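Stencombe Shift Notes: a data card

Welcome, and thank you for taking an interest. Stencombe Shift Notes is a collection of 188 workplace agreements and shift notices from small and middling factories, put into one tidy shape so that you can compare how each place arranges its breaks, handovers, overtime and sick cover. We started it because we were forever hunting through old noticeboard scans for the same few answers, and it seemed a shame to keep the results to ourselves once we had them in order.

What you get

There is one plain text file per agreement, plus a single table called terms.csv with 600 rows, one row for each clause we managed to pull out. The columns are site, trade, clause type, wording, and the month it came into force (where the paper gives one, and a good many don't, I'm afraid). Clause types are listed in types.txt, and there are 9 of them. If a clause could sit under two headings we put it under the first one it mentions and left a note in the last column. 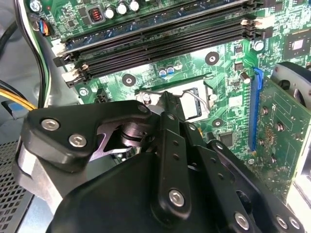
Fung wrote to us that the overtime rows were the most useful part, but that "voluntary" had been used for two quite different things: extra hours anyone may turn down, and extra hours shared out by rota where you can swap but not refuse. That was a very fair point, and the August version splits them into "optional" and "rota". If you have older scripts that look for the word "voluntary", they will need a small change, sorry!

How it was put together

Most of the papers come from two places. The Flonby set covers pump and valve makers, and tends to be typed, signed and fairly easy to read. The Testmont set is mostly farm machinery, with a lot of handwriting in the margins, and we have kept those margin notes in square brackets wherever we could make them out. Every file was read by two of us, and where we disagreed we went back to the paper together over a pot of tea.
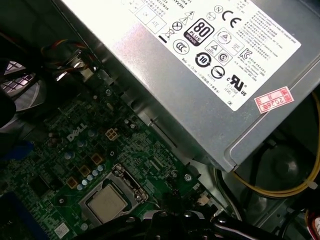
Handover times need a little care as well. Some sites count the overlap between shifts as paid time and some leave it out altogether, and the wording doesn't always say which. We have marked the unclear ones with a question mark and would much prefer you left them out of any averages. More than 30 rows are marked this way, nearly all of them from Testmont.

Known gaps

Night work is thin, and there is next to nothing on agency staff. Pay rates were taken out before we shared anything, as were all personal names and signatures. Please don't try to put them back.

Using it

You may copy, change and share the files freely as long as you mention Stencombe Shift Notes somewhere sensible. Corrections are very welcome: give the file name and the clause, with the wording you think is right, and we'll look at the paper again before the next version.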